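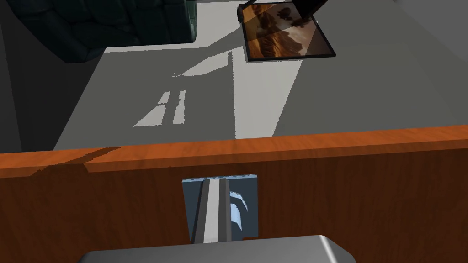

Nustcombe Serviced Apartments - room reset automation
Progress report to the Drorov Fund, January 2, 2021

Work since the May report has been on cabinets. A room reset at Nustcombe means opening every cupboard and drawer, checking for items left behind, and closing it again. Attendants told us at the start that this was the part of the job that hurt their wrists and knees, so it went to the top of the list.

The Ametepe arm is being trained on bar handles in simulation before it goes near a guest room. Vertical bars on a flat mounting plate are the first type, with timber fronts and changing daylight on the floor. We have modelled 48 cabinet fronts against a target of 179. The rest are slower because the older wing has several handle styles and few drawings.

Staffing

No positions have been cut and none are planned under this grant. Four attendants have moved to split shifts, half on rooms and half reviewing runs in the Uveo software. They mark where the gripper comes in too low or pulls at the wrong angle. Two of them asked for more training time and we have agreed to it.

The change has not suited everyone. Some staff find the screen work dull and would sooner be on the floor. Others are worried about what happens when the grant ends. We have put the no-cuts commitment in writing and will raise it again at the next roster meeting.

Spending

Spending is within budget. We ask to move $900 from travel to attendant training hours.

Next period

Finish the remaining cabinet fronts, begin drawer pulls, and run the first supervised trial in a vacant unit. Attendants will choose the unit and can stop the trial at any point.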